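Search articles Search

The Dress Rehearsal

Lindel lets a small shop try out a robot cell before the first bolt goes into the floor. Our writer spent a Tuesday with it and came home wanting one.

Last updated January 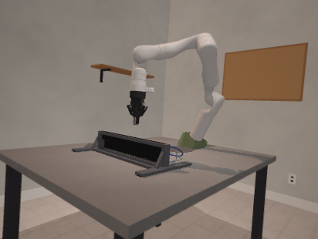
A table, a rack and an arm

Vitória Meireles has her finger on the space bar and she is grinning. On her monitor a white arm is stretched out over a long, low rack, gripper pointing straight down, fingertips closed up above the top rail. She taps the key and the whole cell comes to life. She taps again and it stops.

"I've been wanting to show somebody this part," she says. Then she drags the rack a hand's width toward the robot, taps the space bar a third time, and we watch the elbow fold up until the program gives a soft double beep and the arm halts. Too close. She drags it back.

Lindel is a simulation kit for people who are thinking about putting an arm on a table and having it load, unload or sort things. You get the software, a library of arms, grippers, mounts and furniture, and a block of time with a setup engineer who builds the first version of your cell with you. It comes from Burkness, a small company that used to do nothing but custom fixtures, and you can tell. Whoever put the parts library together has spent time cursing at brackets.

Vitória runs the shop floor at Teixeira, a repair and refurbishing business her brother Tiago started in their uncle's garage. They have 20 people now and a backlog of panel work that eats whole afternoons. The plan is to have an arm tend a rack so that a person doesn't have to stand there doing it. They haven't bought the arm. They've spent three weeks in Lindel deciding whether they should.

What I liked right away

The room! I know that's a strange place to start, but most of the simulators I've tried put your robot on an endless gray grid, floating in nowhere, and I lose all feeling for size within a minute. Lindel gives you a corner of a plain room with a tiled floor and baseboards, a shelf on one wall, a corkboard on the other, even an outlet. The light comes from somewhere and throws long shadows across the tabletop. I caught myself leaning to see around the forearm.

Tiago was the skeptic in the family and the room is what got him too. He's tall, and he kept asking to have the view set at his own eye height so he could judge whether he'd be able to reach past the arm to clear a jam. (He would, on the left. On the right he'd be climbing over the mount.) You can't get that out of a spec sheet.

Then there are the cables. Loose cables behave like loose cables in this thing, and if you leave one lying between the rack and the base it stays there and gets in the way, same as it would in your shop. Duarte Godinho, the Burkness engineer assigned to Teixeira, told me customers used to ask how to turn that off. They ask less now.

Getting it going

Setup took us most of the morning, and I say us because Duarte handed me the mouse. You pick a table, drop a mount on it, drop an arm on the mount. The pieces snap together where real bolts would go, and if the bolt patterns don't match they won't snap. I tried to force it. It wouldn't have it.

Choosing a gripper is where you slow down. There are plenty in the library, and each opens and closes at its own pace with its own finger shape. We swapped through 6 of them before lunch, and Vitória kept notes in pencil on the back of a delivery slip. The part I'd call brilliant is that you can save each try as a "take" and play two of them side by side. By the end of my visit the Teixeira project file held 2443 takes, most of them made overnight by the software nudging the rack a little this way and that while everyone was asleep.

Overnight runs are the feature I'd pay for. You say what's allowed to move and by how much, set the limits, and go home. In the morning there's a colored map of your tabletop showing where the rack can sit and where it can't. Vitória printed hers and taped it to the real bench.

Where it grumbles

It isn't all joy. The parts library is deep on arms and thin on everything else, so if your rack is an odd shape you'll be drawing it yourself, and the drawing tool feels ten years older than the rest of the program. Undo sometimes skips a step. Elaine Cordeiro, who handles purchasing at Teixeira, found the licensing page baffling and had to call twice before she understood which seats could run overnight jobs and which couldn't. I read the page and I'm with Elaine.

You'll also want a decent computer. On my own laptop the shadows stuttered and the fan screamed — fine for looking, no good for working.

And a simulated grip is still a simulated grip. I asked Selvaraj Wijesinghe about this. He's an independent integrator who has put in cells for the Sumutov packaging plant and a few smaller places, and he has no stake in Lindel. "I trust it on reach, I trust it on collisions," he said. "On friction I want to see the actual part in the actual fingers." He uses it anyway, and he says it has shortened his site visits.

Would I?

Yes, and I don't even have a shop. I went home and measured my kitchen table.

Teixeira hasn't signed for an arm yet. Tiago wants one more round with the mount turned the other way, and Vitória wants to try a shorter rack. When I left they were both at the monitor, arguing happily over who had the mouse.

Contact us | Copyright, all rights reserved | Back to top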